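Jul 4, 2024

Shop was closed to customers so I had the lift to myself, and I finally got going on the Kourkoulas coupe. Notes while I still remember them.

Started with the cooling complaint. The owner says it creeps up in slow traffic and comes right back down on the highway, which smelled like a fan problem to me before I even opened the hood. Let it idle with the heater off. Gauge sat at 80 C for a long time, then began to climb, and the fan didn't cut in at 88 like it's supposed to. Jumped the switch at the connector and the fan ran fine, so motor and relay are good. It's the switch! Cheap part for once. I put the Stollex one on the order (check the thread before anybody screws it in, the last one we got from them had the coarser pitch and we nearly ruined a radiator).

While it was up in the air I went over the front end. Left lower ball joint has a torn boot but no play yet. Right one is newer, looks like someone did only the one side and called it a day. Both rear bushings on the control arms are cracked through. I'd do the whole lot in one go, but that's the owner's call, so I wrote it up both ways on the estimate.

Brakes: pads have plenty left, the fluid does not. It came out the color of iced tea. Bled all four corners, starting at the right rear, and the pedal is a lot firmer now. The left front bleeder was a fight. Heat and patience, then a new bleeder screw out of the drawer. We're low on those, by the way.

Took it out on the Illholm loop after, windows down, what a nice car to drive when it isn't trying to cook itself. Third gear crunches if you rush the shift. It was doing that back in March too and I blamed the cold, so I owe the gearbox an apology. Going to try fresh oil first before anyone says the word synchro. There's a faint whistle from the driver's window seal over 40 or so, but I've stopped hearing it and I suspect the owner has too.

Other stuff from the day:

The Hindo floor jack is leaking down again. It dropped while I was fetching the stands, with nothing under it thank goodness, but please don't use it until I've put seals in. I hung a tag on the handle.

Torque wrench, the big one, goes off to be checked. I don't trust it under 200 and it's been bugging me for weeks.

Moved the convertible top frame to the back wall so we can get the long hose past it. If you can't find the 7 mm socket it's in my coat, sorry, I'll bring it back.

Brown cotton garment, likely a T-shirt, laid out flat on the white cloth, label side up.

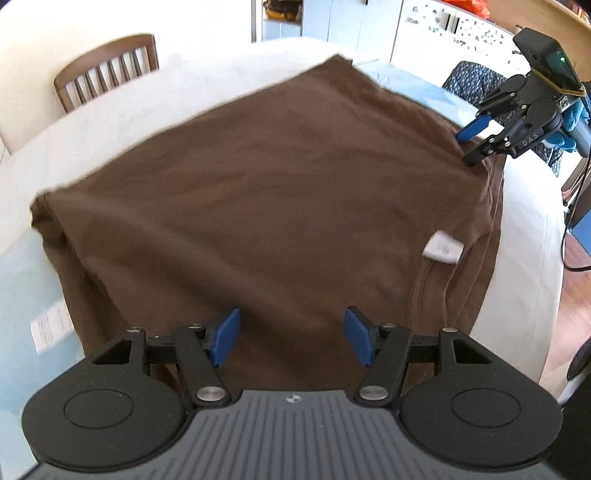 Still to do on the coupe

Fan switch when it shows up, then coolant flush and a long idle to see where the gauge settles. Gearbox oil. Call the owner on the bushings. Reset the clock, I had the battery off and it's blinking at me.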